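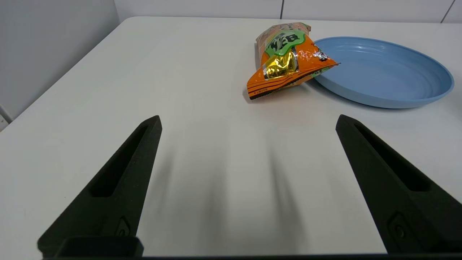 A snack bag and a plate on a table.

Why Do Snack Bags Crinkle?

Many snack bags are made from thin layers of plastic. One layer may carry a very fine coating of metal, which helps keep out light and air.

When a bag is squeezed, the stiff film bends and snaps into new folds. Each snap makes a tiny click – and many clicks together make a crinkle. Soft cloth bends smoothly, so it stays quiet.

Try it at home: fold a paper napkin, then an empty snack bag, and listen to each one.

Tarbridge Children's Museum, Learning Sheet 14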